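Plinunholm Artist House, Hundgate
Inspection checklist for trainee rooms and rehearsal rooms, with comments
Inspection in April, start 9.30 in the morning
Filled in by: Shirley Wong, artist welfare
Copy to: the management desk, Mr Lü (building), Ms Zilitz (artist contracts)

How to read this list. Each point has a result, which is OK, Repair or Open. Open means I could not check it or I did not get an answer. The comments are mine. If a comment is not clear please ask me before you change anything.

PART A. ENTRANCE AND STAIRS

A1. Street door closes and locks by itself. Result: OK

A2. Fans and visitors cannot see the room list from the street. Result: Repair
Comment: The list of artist names and room numbers hangs inside the glass door and it can be read from the pavement. I took it down myself. Please put it in the office and do not hang it again, also not on the days of auditions.

A3. Stair lights on all floors. Result: Repair
Comment: Two lamps are out between the second floor and the third. The trainees go down these stairs after evening practice, so I ask for this before the next showcase.

A4. Handrail firm. Result: OK

A5. Emergency exit at the back is free. Result: Repair
Comment: Costume boxes from the spring tour were in front of the door. They were moved while I was standing there, but it was the same at the last inspection. The wardrobe team needs another place for them. I suggest the small room beside the kitchen.

PART B. LARGE REHEARSAL ROOM

B1. Dance floor even, no open joints. Result: OK
Comment: The tape near the mirror is old and should be renewed when there is time.

B2. Mirrors fixed to the wall. Result: OK

B3. Temperature and air. Result: Repair
Comment: The window on the courtyard side opens only a hand wide. With a full group in the room the air becomes bad very quickly. The choreographer told me that they keep the corridor door open for this reason, but then the neighbours hear the music.

B4. Sound level during practice. Result: Open
Comment: I measured 85 decibels at the place where the choreographer stands. The speakers were not at their highest position. I would like to measure again during a real group practice. Until then please leave ear plugs in the basket at the door. It was empty.

B5. Cables fixed or covered. Result: OK

B6. First aid box complete and not expired. Result: Repair
Comment: Cold packs are missing. The plasters are there. The book for small accidents has no entry since winter, and I know of one twisted ankle. Please write down also the small things. When an artist or a parent asks later what happened, we need to have it on paper.

PART C. VOCAL ROOMS

C1. Doors open from inside without key. Result: OK
Comment: Tried in every room.

C2. Glass panel in door not covered. Result: Repair
Comment: In vocal room 2 a poster was glued over the panel. I understand that the singers do not like to be watched. However, our house rule for lessons with minors says that the panel stays free, and this rule has no exception for well known teachers.

C3. Booking sheet shows who is with whom. Result: Repair
Comment: Several lessons are entered only as "private". Full name of the teacher and of the trainee, please.

C4. Microphone stands stable. Result: OK

PART D. PROPS, BOARDS AND SMALL FITTINGS

D1. Boards and panels: no splinters on edges. Result: OK
Comment: Please go over all edges with the hand before each use on stage, with a glove.

D2. Screws and plates tight. Result: Open
Comment: I am not qualified to judge the load. Mr Lü will go through these with his own tool list.
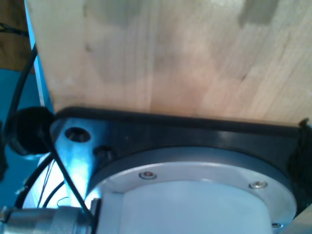

Section D: pale wooden board with black mounting plate at the lower edge.

D3. Heavy parts stored low. Result: Repair
Comment: On the upper shelf there is a stage lamp which nobody under a certain height can take down safely. Put it on the floor level.

D4. Paint and spray cans in the metal cupboard. Result: OK

PART E. REST AND WORKING HOURS

E1. Rest room can be used all day. Result: Repair
Comment: It was locked and the key was with a manager who was out with an artist. One key must always stay at reception.

E2. Practice hours written down for each trainee. Result: Open
Comment: The sheet for the last month adds up to 292 hours for the younger group together, but nearly half of the lines have no finishing time. So I cannot say if the evening limit was kept. Ms Zilitz asked for the same sheets for the contract talks and she will have the same problem.

E3. Drinking water on each floor. Result: OK

E4. Number of the welfare contact is visible. Result: Repair
Comment: The notice still shows my colleague who left the agency. I have put a new one in the rest room and in the corridor. Managers, please tell your artists that a call to this number does not go into their file.

E5. Way home after late filming. Result: OK
Comment: The car service was booked for every late evening I looked at.

SUMMARY AND WHO DOES WHAT

Building (Mr Lü): A3, B3, D2
Wardrobe: A5
Stage team: D3
Reception: A2, E1
Vocal teachers and booking: C2, C3
Managers: E2
Myself: B4, B6

For the points marked Repair I ask for a short answer by e-mail with the day when it is done. "In progress" is not enough as an answer. The open points stay on the list and come again at the next inspection.

The large room can be used for the showcase practice. The back exit must be free before the doors are opened for guests, and I will look at it again myself at 5 in the afternoon.

S. Wong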